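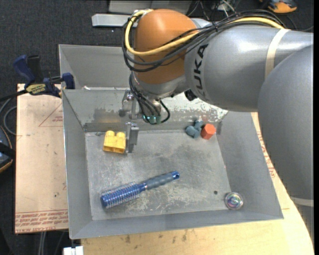

灰色金属料箱上方的机械臂，线缆从关节外侧绕过

关于我们

大家好，欢迎来到 Warnau。既然您点开了"关于我们"这一页，那我就随便聊聊吧，反正这个网站从头到尾也是我一个人写的，语气跟别的公司不太一样，您多担待。

我们做的事情说起来很窄：给老打印机、老扫描仪和各种老外设整理驱动程序，帮人把它们重新接到电脑上用起来。卖新机器的店满街都是，我们不卖新机器。您家里或者单位里那台用了好多年、换了电脑以后突然"找不到设备"的家伙，才是我们天天打交道的对象。

怎么开始的

我以前在一家办公设备公司做售后，白天上门，晚上接电话。那时候接得最多的电话就是：系统升级了，打印机不动了。纸有，粉有，灯也亮，点了打印以后队列里挂着一个文档，怎么删都删不掉。公司的标准答复是"该型号已停止支持，建议更换"。这句话我照着念了好几年，念得自己都烦。

有一回一个开图文店的客户跟我急了，说这机器昨天还好好的，凭什么今天就得扔。我那天没念那句话，下了班过去，翻他抽屉里的旧光盘，把里面的安装文件拷出来，改用手动添加端口的办法装了一遍。弄到很晚，最后吐出来一张测试页，颜色条整整齐齐的，我到现在还记得那种高兴劲儿！

后来我就开始攒驱动。先是一个移动硬盘，后来是两个，再后来搬到一台旧主机上，给它起了个名字叫 Larngate。为什么叫这个，没什么讲究，当时装系统要填计算机名，手一滑敲出来一串字母，看着还挺顺眼，就留下了。现在我们的驱动资料库就叫 Larngate，机器换过好几次，名字没换。

公司是再后来的事。辞职以后我租了个小门面，楼上是棋牌室，下雨天门口积水，但是网速快。现在的 Warnau 搬到了二楼，不积水了，就是搬机器上楼比较费腰。

我们平时做什么

说得具体一点吧，省得您看了半天还不知道该不该找我们。

最主要的是驱动查找和安装。您把型号告诉我们，机身背面或者底部一般都有一张标签，照着抄就行，字母和横杠也请抄上。很多型号只差一个字母，里面的主板完全是两回事，装错了驱动它有时候也能认出来，打出来却是一页一页的乱码，特别费纸。

然后是网络共享。小单位里常见的情况是一台打印机插在某位同事的电脑上，大家都通过那台电脑打。那位同事一休假，全办公室都打不了。我们可以帮您改成独立的网络打印，也可以加一个打印服务器。老机器没有网口也没关系，有并口的、有 USB 口的，都有办法。

针式打印机我们也接，而且接得很多。开票的、打快递单的、药房打标签的，这类机器皮实，十几年都打不坏，坏的往往是电脑那头。连续纸的页长设置老是跑偏，打到后面越来越往下掉，这个问题我闭着眼睛都能调。

扫描仪这块要看情况。有些老扫描仪的驱动只有三十二位的，新系统死活不认，我们会试通用驱动，试虚拟机，试完还不行就老老实实告诉您不行。不行的不收钱。

还有一项是驱动备份。准备重装系统之前，把现在能用的驱动和设置导出来，存成一个包，重装完再导回去。这个活特别简单，可是绝大多数人都是重装完了才想起来找我们。您要是正打算重装，先停一下，先备份，真的！

关于 Larngate 资料库

到我写这一页的时候，Larngate 里一共收了 1,079 个驱动包，涉及 83 个系列。这个数字每个月都在变，有新收进来的，也有查出问题拿掉的，我懒得天天改网页，您看个意思就好。

收录一个驱动包，我们有自己的一套规矩。来源要清楚，要么是随机光盘，要么是厂家以前公开放出来的安装文件，网上那些改过名字、捆了一堆工具栏的"驱动下载器"一概不要。每个包进库之前要在干净的系统里装一遍，打一张测试页，把结果写进备注。有的包在这个版本上好好的，到下一个版本就会让打印服务反复停掉，这种我们会单独标出来，并且写明白要改哪个设置。

顺便说一句，网上搜驱动的时候请小心一点。页面上三四个绿色的大按钮写着"立即下载"，真正的下载链接是底下一行小灰字，这种网站我见得太多了。点错了的话，打印机没装上，浏览器主页先给您换了。有一阵子我修的电脑里一多半都是这么中招的，驱动没装几个，光卸载软件就卸载半天。

Larngate 目前不对外开放下载。经常有人问为什么，原因之一是这些驱动的版权归各家厂商，我们只在给客户做服务的时候使用。另外就是我怕大家拿回去自己装，装到一半卡住了，半夜发消息问我（已经发生过了）。

Tramon 小工具

Tramon 是我们自己写的一个小程序，给签了维护的客户用。它做的事情很少：看一眼打印队列有没有卡住，看一眼端口还在不在，有问题就在右下角弹一句中文提示。为什么强调中文呢，系统自己的报错经常是一串零和叉开头的代码，客户念给我听，念到一半自己都笑了。Tramon 会把它翻成人话，比如"打印机的地址变了，请重新连接"或者"打印服务停了，点这里启动"。

目前装了 Tramon 的电脑有 140 台，全都是老客户的。它没有广告，不上传您打印的内容，也不会开机就跳出来跟您问好。界面丑是丑了点，我自己画的图标，有客户以为是个饭盒。下一版可能会换，也可能不换，有人说饭盒挺好认的。

这里也老实交代一下它的毛病。电脑休眠再唤醒之后，它偶尔会误报"打印机离线"，等一会儿自己就好了。这个问题我知道，修过一次，没修干净。还有就是它不支持太老的系统，如果您的电脑还在用十几年前的系统开票，我们会用别的办法处理，请提前说一声。

跟 Owusu 的合作

我们只管驱动和连接，硬件上的毛病，像定影组件老化、搓纸轮打滑、激光器脏了，都是转给 Owusu 去修的。他们的店跟我们隔一条街，专做硬件维修，零件柜从地面一直顶到天花板。两家各算各的账，我们不抽他们的钱，他们也不抽我们的。您要是先去了他们那里，检查完发现机器没坏，他们就会让您拐个弯来找我们，这种情况还挺多的。

最好笑的一次是有位客户抱着一台激光机在两家店之间来回走了三趟，最后发现是数据线的问题，换了一根线就好了。从那以后我们两家都在柜台上放了备用的数据线，进门先换线试试。

现在的规模

店里算上我就 2 个人。另一位同事负责上门，我负责店里、远程、写网站和接电话，所以电话偶尔会占线，多打一次就通了。也有人劝过我多招几个人，把隔壁城区也做起来，我想了想还是算了。这一行看着简单，培养一个能听懂"它咔咔响两声然后不动了"的人要很久，我自己都学了好些年。

也正因为人少，旺季的时候要排队。开学前那段时间学校的机房和文印室都赶着开工，年底是各家单位结账开票，这两段时间预约要早一点。平时的话当天基本能安排上。

怎么收费

远程安装按次收，上门按次加路费，都是动手之前先报价，您点头了再做。同一台机器同一个问题，一个月内再犯，免费重新弄。包年维护主要面向单位，包括 Tramon 和不限次数的远程，具体价格要看有多少台机器，打电话问最快。

刚才说过的，装不上不收钱，这一条从开店第一天到现在没有变过。有时候折腾了一下午没弄成，客户不好意思，非要塞点什么，那就请我们喝杯奶茶好了，少糖。

常有人问的几件事

个人客户接不接？接，一台也接。家里孩子打作业用的喷墨机、老人用的黑白小激光，都可以。喷墨机请先确认喷头没有干掉，放了一年没开过的那种，多半要先去 Owusu 那边清洗。

能不能寄过来？主机可以寄，打印机最好别寄。打印机里面的墨粉一颠就洒，收到的时候箱子里一片黑，您心疼，我们也得打扫。

苹果电脑行不行？大部分行，个别老型号厂家从来没出过对应的驱动，我们会试通用的，试出来能打黑白，双面和纸盒选择不一定有。

远程的时候您会看到我的鼠标在动，全程您都可以看着，随时可以抢回来。请把聊天窗口和网银先关掉，我也不想看见。

联系之前请准备

机器型号，电脑系统的版本，连接方式（插线的还是走无线的），还有出问题之前动过什么。最后这一条最要紧，"什么都没动过"这句话我每天都能听到，然后聊着聊着就会冒出来一句，哦对了，昨天换了个路由器。换路由器、改无线密码、装杀毒软件、系统半夜自己更新，都算动过，都请告诉我，不会笑话您的。

有报错窗口的话，先别急着点确定，用手机拍一张发过来，比念代码快得多。

我们周一到周六开门，中午不休息，可是如果您正好赶上我在吃面，请给我五分钟。

本页更新于2022年8月9日，星期二。上一版里写的营业时间已经不对了，以这一版为准。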